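**Ticket 862: Groria folding routine gives up on small knits**
Opened by Adom Appiah, Tuesday, October 23, 2018
Status: open (still!)

Right, me again. Since the June update Groria will fold a tea towel beautifully, but give it anything knitted and it stops dead with "no edge found". I tried 7 runs last night and got 4 stops, the rest were more of a sausage than a fold.

Tried so far:

- restarted the Irari controller
- turned grip force down to 600
- reloaded the Holub cloth model (no change, bit of a faff) 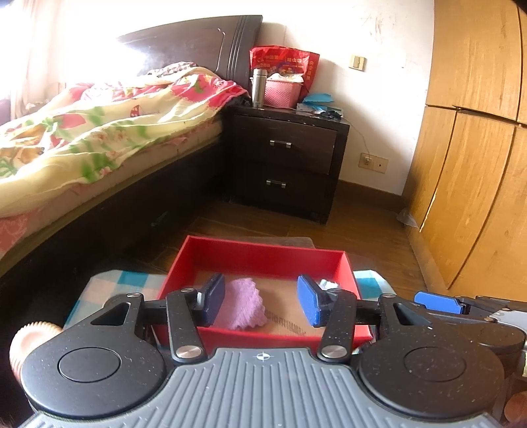

My hunch is that it's the starting pose and the grip is fine. All our test cloths begin flat on a table, and real washing never does, does it? A pink knit crumpled up in a red box has no corner to go for, and with the box walls so near there's not much room to go hunting for one. Could someone add a "shake it out first" step before the edge search? I'd do it myself but I can't get into the Flolutetti repo, my login's lapsed again.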